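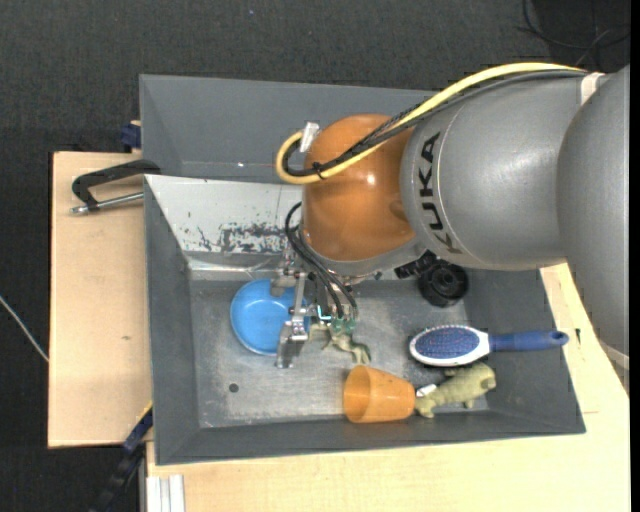 Page 3 of 10

Toy and Household Goods Lending Program
Progress report to the Modano Fund
Prepared by Rosaura Arango, March 20, 2018

1. Work since the last report

The lending room on Janeser Street has been open to families since October. The goods are kept in bins, and a family borrows a whole bin at a time. Each bin is a mix of household items and toys, so that a child can play at cooking or washing up with the real thing next to the toy one. The gray rectangular bins have held up well. The small collections, such as the one with the round blue bowl, go out more often than the full ones. Parents say they are easier to carry on the bus and quicker to pack up again at the end of the loan.

We have made 1669 loans to date. Of these, 74 came back with something missing, mostly small toys. We don't charge for lost pieces and do not plan to start.

2. Sorting and checking

Gyula Katona took over the sorting in the new year. Returned bins are emptied, wiped out and refilled from the list taped inside the cupboard door. Bowls and cups are washed before they go back. Anything cracked is thrown away. The old practice of setting broken toys aside for repair has been dropped, as the repair shelf was full and very little ever left it.

The list itself needs work. It was written when we had fewer bins and several items are described in a way that only the person who wrote it would follow. "Bowl, blue" is clear enough. "Kitchen thing, small" is on the list twice. Gyula is rewriting it now and has finished nearly 21 pages.

3. Purchases

The second payment went to replacement bowls, cups and play food from Fusolell, and to a second cupboard. The cupboard was delivered with the wrong shelves. The supplier has agreed to exchange them, but we do not have a delivery date. Until then the spare bins are stacked on the floor at the back, and the lower ones are hard to get at.

4. Au branch

The Au branch has asked for bins of its own. Up to now we have driven them over and brought them back after each session, which takes most of a morning. We would like to leave 10 bins there for a trial period. This can be done from present stock and does not change the budget.

5. Next period

Finish the new list and put a copy in every bin.
Fit the correct shelves.
Start the trial at Au.
Send the receipts for the second payment, which were left out of the last mailing.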